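Noise log and reading notes, 10th April
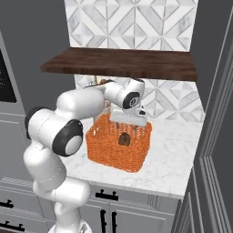
Simulated arm over the orange basket, white marble counter.

Slept badly again. The compressor behind Hemari cycled all night and I gave up on the bed before it got light. Used the time to finish the Wyss chapter on street noise and nervous complaints. Mathias Wyss argues that doctors of the period took a social irritation and gave it a medical name, and that the name then did its own work on the patients. I accept the first half. The second half rests on letters from one clinic, Holzer, and he does not say how the letters were chosen.

Checked his totals against the appendix. The text gives 2,274 letters, of which 241 mention sound of any kind. The table gives the same 241 but breaks it down by street, and the Fadar quarter is missing from the breakdown. Either it was folded into the row for the harbor or it was dropped. Wrote to Mahlet Admasu, who has used the Holzer boxes and may know. No answer yet.

My own symptoms, for the record: ringing in the left ear, moderate, worse after coffee. Jaw tight. No headache. I notice that I started listing symptoms the week I started reading about people who listed symptoms - this is the effect Wyss describes, and I do not count it as evidence for him.

Review is due at 1,700 words. I have the opening and the paragraph on method. Cut the comparison with Wirnovero, it needs more room than I have. Keep the point about rent: the patients who complained of noise and could move did move, and they drop out of the file after 2 letters. Wyss reads that as recovery.

Earplugs tonight, the wax ones. Call the landlord about the compressor.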